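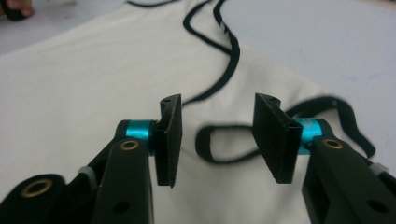 When I moved to Karnport, I brought one suitcase and a habit of buying clothes every month. The clothes were cheap and I was young, so I did not think much about it. In two years the closet was so full that the door did not close. Still I wore the same few things, and the rest I only moved from one place to another.

I want to argue for something that sounds old: we should own fewer clothes and we should learn to mend them. I know this is said often, mostly by people who then sell you an expensive linen shirt. I have nothing to sell. I work in an office and I sew badly.

My teacher in this was Stavros Chatzigeorgiou, who had a small tailor shop under my first apartment. I went to him on a Friday with a torn seam, and he asked 15 dollars for the repair. I said that the shirt itself had cost less. He gave it back to me and said, "Then you paid too little for the shirt." I was angry all the way up the stairs. Later I paid him, and I still have this shirt.

A price like that hides many things. Somebody guided each seam under a needle, and somebody was paid very little to do it fast. When we throw the shirt away after one summer, we throw away this person's afternoon also. I do not say it to make anyone feel guilty. Guilt is a poor reason for anything, and it usually lasts until the next sale. 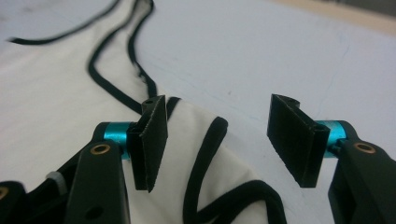 White with black piping: simple clothes also have edges that somebody had to finish.

My friend Fitzgerald Mercado does not agree with me. He has three children and he says that mending is a hobby for people with free evenings. He is partly right. A parent who comes home at seven does not want to look for thread of the correct color. For him, cheap clothes are a help, and I would be ashamed to tell him otherwise.

But I think his argument is really about time, and time can be arranged. In my mother's house there was a basket for mending, and it waited until there was a rainy Sunday. Things stayed in it for weeks – no one suffered. A loose button is not an emergency. Even ten minutes in February, when it is dark early and there is nothing good to watch, is enough to close a small hole.

Schools could help also. I learned at school to calculate the volume of a cone, which I have never needed since, and I learned to thread a needle only when I was past thirty. I would give every child a few hours with a needle, boys and girls together, and I would not give grades for it. Let them make crooked stitches. Mine are crooked too, and the sleeves stay on.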